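Home > Community > Home & Shop > Chores and Tools

Can a machine do the small hand chores yet? Folding, sorting, paperwork
Posted by Detley_shop, Saturday

I run a small linen and alterations shop. We send out some 700 pieces a week, mostly napkins, pillowcases and plain white table linen, and every bundle gets a handwritten slip. The washing and pressing are mostly done by machines already. What eats the hours is the part after that: picking up a piece, finding the corner, folding it flat, squaring the stack, writing the slip and tucking it in.

My brother-in-law thinks we should wait a year and buy a robot. I would like to know if that is sensible or if I should hire a part-timer now. The kind of work I'm asking about is small and done close to the table.

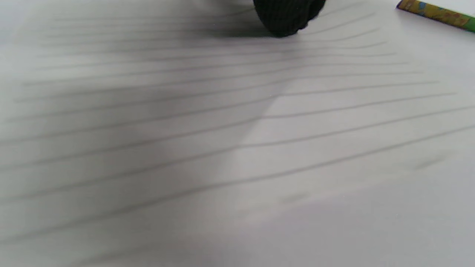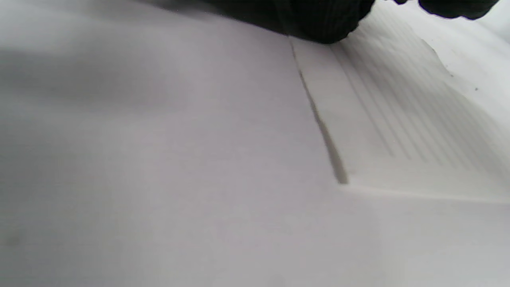
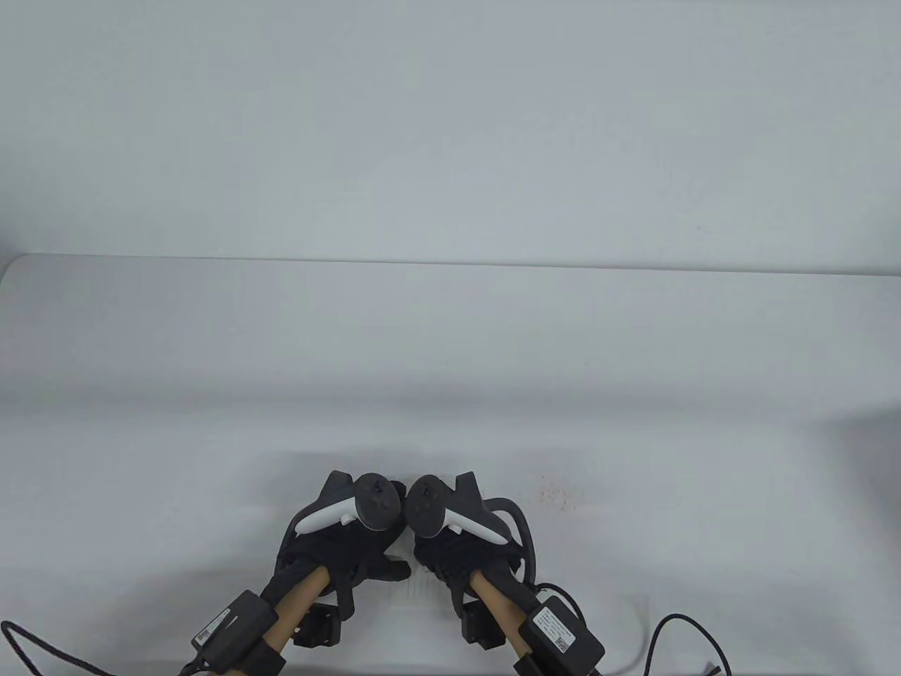
Lined paper, a fold in white cloth, and both hands at the table with the controllers.

What I want to know is whether any machine can do both the cloth and the paper, what it would cost a shop my size, and how much watching it needs. We have one bench free and ordinary outlets. No air line.

Subbarao Chacko

Short version: hire the part-timer.

Longer version. I worked on packing lines for a good while and helped put in two folding machines. A folder for flat pieces is old technology and it works. You feed the piece in square, it comes out folded, and a decent one will do 483 napkins an hour if the person feeding keeps up. But someone has to feed it. The hard part is the part you listed first, picking up one piece and finding the corner. Cloth has no fixed shape. White cloth on a white table is worse again, as the edge of a fold may be nothing more than a thin line of shadow. A person feels for it with a thumb. A machine working mainly from cameras has to find that line every time, and then pick up one layer and leave the one under it.

There are arms now that can fold a towel from a heap. I saw one at the Sesby plant open day. It was slow, and a man stood next to it the whole time. It got through 3 towels while I drank a coffee. For 700 pieces a week I would not build a schedule on that.

Paper is a separate problem. Don't have anything write the slips by hand. Get a label printer. We used the Skorkard software to print ours off the order list and the slips stopped being a job at all. Somebody still tucks them in.

So: printer now, feed-in folder if the flat work keeps growing, person for the rest. Look at it again in a few years. Measure your bench before you look at folders, by the way. The one we had stuck out 30 inches past the table and we had to move a door.

Eskildsen_Laundry

Agree on the printer. I don't agree that it's years away. A lot of people are teaching machines by having a person do the job by hand and recording the movements, and cloth is one of the things they work on. I think the folding will come sooner than the picking up. If you have room for a used folder, buy the folder and skip the person. Ours has paid for itself and we are smaller than you.

You do need to keep lint off the sensors. We wipe ours down at lunch and again at close.

P_in_shipping

my cousin has a robot vacuum and it can't get over the rug so I would not trust one with napkins. get a high school kid for afternoons

Detley_shop

Thanks all. I have ordered a label printer and will see how much time that gives back before I do anything else. Chacko, was the folder you mention all right with hemmed edges? Ours have a wide hem and the last machine we tried kept catching on it.

Subbarao Chacko

Fine on a narrow hem. On a wide one you have to feed the hem side last, and slow it down a notch. Take a stack of your own napkins along when you go to see one and make them run it.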